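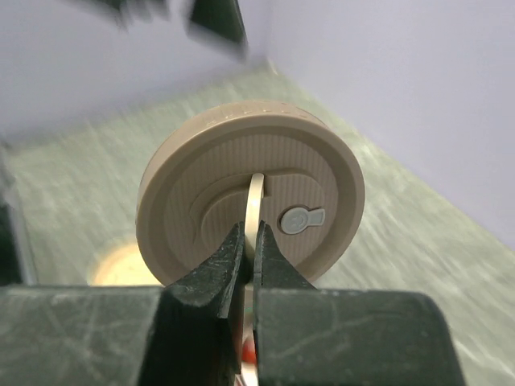 Inholm Supper Club
Minutes of the planning meeting, Wednesday, April 24, 2024

Chair: Babita Singhal
Apologies: two received, both for work shifts
Minutes of the January meeting: approved with one spelling fix (it's "tamarind").

1. Spring supper

Babita opened with the good news that we've sold all 60 places, the fastest we have ever filled the hall! There is a waiting list and she will keep it going until the Friday before. Doors at the usual time, food out half an hour later. Everyone was very happy with the menu as it stands, and the only real argument was over whether the carrots should be roasted or pickled. Pickled won, five votes to two.

2. Cups and lids

We talked about this for longer than planned, but it was a good talk. The beige lids with the raised sip area and the little looped tab got a lot of love, and several members said they'd be glad to see them at every event. Zarero sells them in cases of 500, so one case covers the supper and leaves plenty for the summer picnic. Agreed to order one case. Hot drinks only — cold drinks stay in the glasses.

3. Tableware and layout 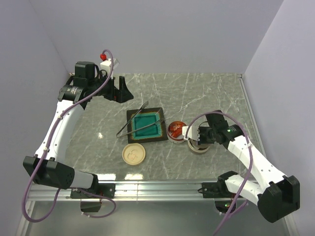 The square plate with the teal center and the wide dark rim was chosen for the middle of each table. People loved how strong that color is next to the red-orange bowl, and Babita would like the two kept side by side on every table. Tongs go out with the plate, one pair each. We have enough tongs if the kitchen gives back the ones it borrowed in January (kitchen team, please!).

The round cream piece with the line drawing also stays. There was a suggestion to replace it with something plainer, which got no support at all.

Still open: whether labels go in front of the bowls or on a card at the end of the table. We'll try both when we set up.

4. Money

Balance is $928 after the hall deposit. The Bhatia grant application asks for $3,000 toward a second stove and better shelving, and the draft read out tonight was terrific. Two small changes to the budget page, then it goes in. The Suvex quote for the shelving needs to be attached.

5. Any other business

The cupboard by the back door sticks again. Someone will bring a plane and some wax.

Aprons: please take yours home and wash it before the supper.

Actions
Babita — order the lids, keep the waiting list, send in the grant form
Kitchen team — return tongs, test the pickle recipe
Setup team — try both label ideas, bring tablecloths

Next meeting: the week after the supper, same room, same time.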